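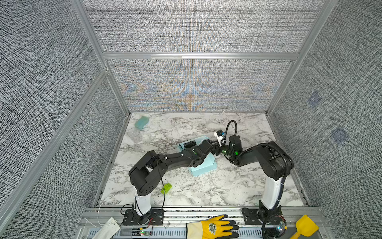
Plaltby Strömberg

Plaltby Strömberg is a semi-professional basketball club from the town of Plaltby. It plays in the second division and is best known for its handling of draft picks, which it has traded with great enthusiasm and little visible benefit.

History

The club was founded by employees of the Strömberg paper mill, who wanted a winter sport that could be played indoors. The mill closed; the name stayed on the jerseys, which had already been paid for. Home games are played at Mallness Hall, which has a capacity of 4,000 and has never needed it. Average attendance is about 200, rising slightly when the visiting team brings a bus.

The draft trades

Under general manager Sverre Forsberg, the club gave up five first-round picks in two seasons. Most went to Testudetti, a rival that used them to assemble a championship roster. Forsberg described the deals as "an investment in flexibility." The only player received who lasted beyond September was a backup center, later released with a sore knee.

The league subsequently barred clubs from trading first-round picks in consecutive years. The regulation is formally Section 5 of the transfer code, but is generally called the Forsberg rule, including by Forsberg.

Rivalry

Games against Testudetti are billed as a derby, although the towns are four hours apart by road. Testudetti supporters traditionally thank the home bench before tip-off.

See also

Forsberg rule
Mallness Hall
Testudetti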